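# Phone case yellowed and went tacky after one summer. Can it be restored?

**Heino Kļaviņa**

I bought a clear flexible case from Premard last spring. It has turned yellow on the back and slightly amber at the corners, and the inside surface now feels sticky. The phone sits in a windshield mount in Farkmont for most of the working day, so it gets a lot of sun. I tried dish soap, then isopropyl alcohol. The soap removed the grease and did nothing for the color. The alcohol made the surface feel dry for a day, after which the tackiness came back.

Two things I would like to know:

- Can the yellow be removed, or is it in the material?
- Which case material holds its color in a hot car?

I have seen baking soda, bleach and peroxide recommended, and would like to know if any of them is safe before I buy supplies.

---

**Gilari**

Baking soda works. Make a paste, leave it 40 minutes, rinse. Mine came out fine. If it doesn't work the first time do it again.

---

**Wojciech Kalinowski**

There are two separate problems in your post, and the paste only touches one of them.

Surface staining comes from skin oil, denim dye and dust. It sits in the top layer, and soap or a mild abrasive will lift most of it. What you describe at the corners is different. Many clear flexible cases are TPU, and the common aromatic grades change color under ultraviolet light and heat. The change is chemical and goes into the material. No cleaner reverses it. Some makers add a blue tint to hide the early stages, so a case can look clear for months and then seem to turn quickly.

On the three remedies:

1. **Baking soda.** Removes surface stains. It is a mild abrasive and will dull a glossy finish if you rub hard.
2. **Chlorine bleach.** Avoid it. It attacks the polymer and can leave the surface rougher and more likely to stain.
3. **Peroxide with UV light.** Used on old ABS computer housings. Results on TPU are poor and often uneven.

The tackiness is probably plasticizer or a degraded coating coming to the surface. Alcohol takes off the film, and more of it migrates up afterward — that fits what you saw. A case in this state should be replaced.

For a hot car I would pick by material:

- **Silicone rubber:** good heat and UV resistance, collects lint.
- **Polycarbonate:** stiff, stays clear longer if UV stabilized, can crack at the corners.
- **Opaque TPU:** ages the same way as clear, but pigment hides it.

I went to an opaque case in a neutral color for the last reason. Beige hides a slight shift toward yellow better than white does. 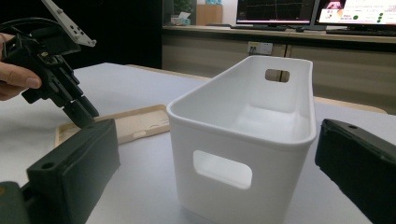 Heino Kļaviņa replied that the corners had stayed amber after two rounds of the paste, while a faint blue mark near the charging port had gone. He asked if a clear case sold as "anti-yellow" was worth the extra money.

Sometimes. The term has no fixed meaning. Look for "aliphatic TPU" or a stated UV stabilizer in the product details. If the listing gives neither, treat it as ordinary TPU. Moving the mount out of direct sun will do more than either, and your battery will benefit too. A cabin at 55 °C is hard on both.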